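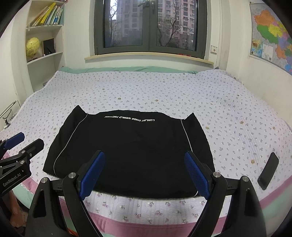 The quilt with a black garment spread out on it, near the front edge of the bed.

I bought the Hernitz quilt in July, mostly for the flowers, and I've been meaning to write this up ever since. I love it! It's white with little gray-purple sprigs and leaves all over, plus some bigger pink-purple blossoms, and it makes my small bedroom (which is nearly all bed) feel so much fresher.

What I didn't expect was how much I'd enjoy folding laundry on it. I do all of mine on the bed, and the quilting is firm enough that a shirt stays where you put it. Black clothes are the real test for me — my old fleece throw left fuzz on everything dark I owned. With this one I can lay out a black top with pale piping, smooth it down, fold in the sides, and there's no lint to pick off afterward. Dark things show up nicely against the print too, so I can see if a hem is crooked before I make the first fold.

It has been through the wash a lot by now. Cold, gentle cycle, low dryer, and the colors look the same to me. The batting bunched a bit in one corner after the first wash, but a good shake fixed it.

Two gripes. The stitching along one short side had a couple of loose threads that I had to snip, and it's a little slippery over sateen sheets, so it creeps toward the foot of the bed by morning. My friend Brunello Gatti has the Pleseo one, which is heavier and stays put better, but the print is so plain! I'd still pick mine, and I'm ordering a second for the guest room.

Güven Öztürkmen, December 20, 2025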